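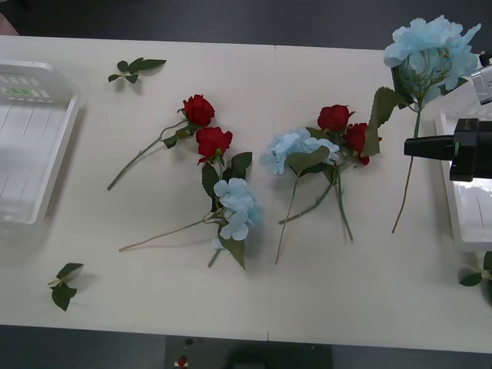

Fake roses, fake hydrangeas, real table.

My cousin is getting married in April and I've been put in charge of the budget, a document that currently describes someone else's wedding.

The hall in Loltley wants 2,167 dollars. That includes chairs. Tables are "available."

63 guests so far. Six have replied. Three of those replied to ask who else is coming.

Halima Ekpo has offered to do the music. Her sample playlist is all one band and she'd like us to know it's in order.

Anyway, does anyone own tables?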